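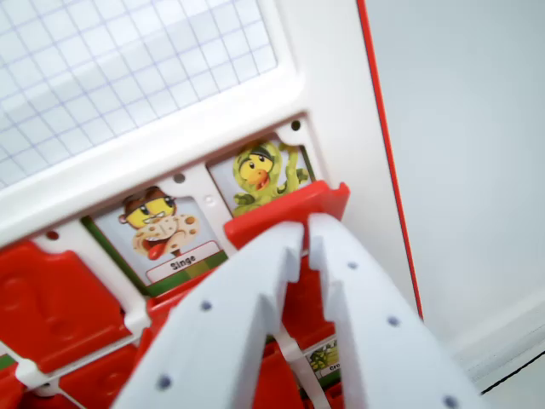 Figure 4. Gripper fingers at a red flap of the guessing-game board. The card to the left is labelled "Singe".

4.3 Flap handling

The third group of chores in the Hindatus study covers small hinged parts. Homes and workshops are full of them: battery covers, the lids of spice jars, the latches on tool cases, the little doors on a pill box. We wanted one object that would stand in for all of these and could be put back to its starting state quickly. A children's guessing game with flip-up flaps met both needs. Each flap turns on its own hinge and sits close to its neighbours, and the same motion can be tried at many places on one board.

The chore as given to the robot was to get the board ready for a new game. In plain terms this means that every flap has to be stood up, whatever state the last players left it in. Adults and older children at the Pernatgate site did this without instruction. Most of them used one finger and swept it along a row, and several did not look at the board while they did it. The robot was asked to treat the flaps one at a time.

We used the same two-fingered gripper as in 4.1 and 4.2, with the same plastic fingers. Changing the fingers for each chore would have raised the scores, but a household machine that needs a drawer of spare hands is of limited interest to us. The notches along the inner edges were cut for gripping handles and cords. They play no part in flap handling, where only the tips matter.

The pictures in this section come from the wrist camera, and the controller had no other view during a trial. This was a choice made in March, after an overhead camera at the second site turned out to be blocked by the arm for much of each reach. The wrist camera has the opposite problem. It sees the target well until the fingers arrive, and then the fingers cover it. In Figure 4 the lower part of one card is already hidden behind an upright flap, and the fingers fill much of the view below.

A trial was counted as a success if the chosen flap ended upright, no other flap had changed state and the board had not shifted on its support by more than the width of a fingertip. A trial that raised the right flap and also knocked down the one beside it was scored as a failure. We think this is how a person at home would score it. Over 21 sessions we ran 597 trials. The robot succeeded in 75 per cent of them.
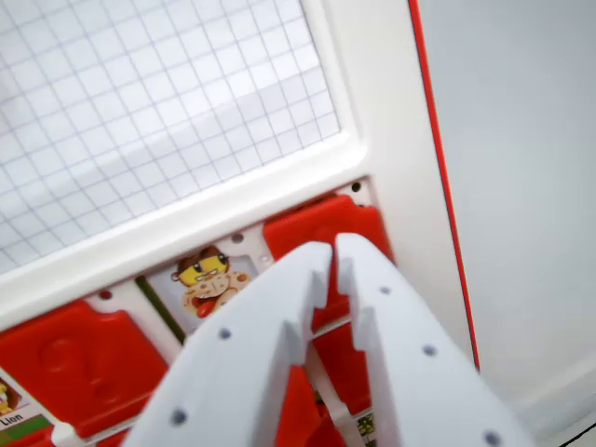 Figure 5. Another wrist view of the board, with the fingertips close together in front of a red flap.

That figure needs to be read with some care. The failures are not spread evenly over the board. Flaps in the outer columns were raised reliably once the approach angle had been set, and the trouble came in the inner columns, where a finger has a neighbour on either side. Slips of this kind made up the largest class of failures. The next largest were trials in which the controller chose the wrong flap altogether.

Wrong choices were more common than we had expected. All the flaps are the same red, and from close up one looks much like the next. The controller was given the printed pictures as landmarks, but these can be partly covered by a flap or by the fingers themselves, as happens at the lower edge of Figure 5. The white frame is the same along its length and gives little help. The gridded panel beside the cards was a better guide to the tilt of the board than anything else in view, and from the ninth session onwards the controller estimated its approach angle from that panel when enough of it could be seen.

Gloss on the white plastic was a smaller nuisance. At the Cliltton workshop, where the lamps hang low, the reflections moved as the wrist moved and the software at times took a bright band for an edge. Turning off one lamp solved it. We report the Cliltton trials together with the others, but we left the lamp off only for the last four sessions there.

Speed is the weaker side of the result. A person readies the whole board in the time the robot needs for a flap or two, and the person can hold a conversation at the same time. Most of the robot's time went on the approach. The last part of the reach was kept slow on purpose, as the board is light and tips over if it is pushed hard near the top. We tried a faster setting for part of one session and gave it up.

An earlier rule in the Hứa planner made the arm back away fully after each attempt, look again, and only then move to the next flap. We kept this rule for all trials reported here. It costs time, but without it a small error at one flap was carried over to the next, and by the end of a row the fingertips were landing on the ribs between the windows. A shorter retreat, just far enough to clear the cards from behind the fingers, may do as well and is being tested.

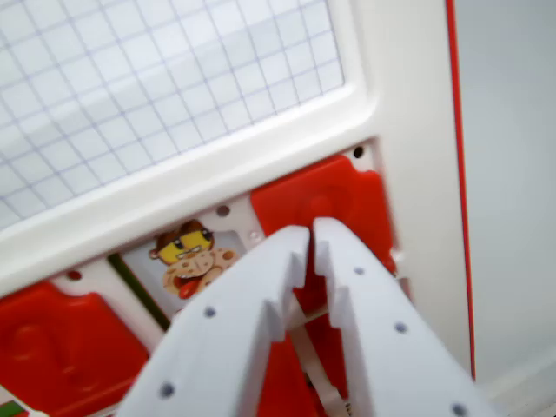

Ferhat Duman, commenting on a draft of this section, doubted that the chore tells us much about real homes. A board game, he wrote, stays where it is put and has the same parts every time, while "a battery cover is under a sofa, and it is a different battery cover in every house". He would have preferred fewer trials on a wider range of objects, even at the price of weaker statistics.

We accept part of this. The score above is for one type of hinge on one type of board, and it should not be quoted as a general rate for opening and closing small things. The reason for keeping to a single object was to find out where the failures come from, and for that purpose many repeats were needed. With ten objects and a few dozen trials on each, the difference between inner and outer columns would have been lost.

On the narrower question of whether the machine can do this chore yet, our answer is that it can do it slowly, under supervision, and with a person nearby to correct one flap in every few. We would not leave it to work alone. Vandana Prajapati has since repeated the inner-column trials with a tapered fingertip, and those results are given separately in 4.5.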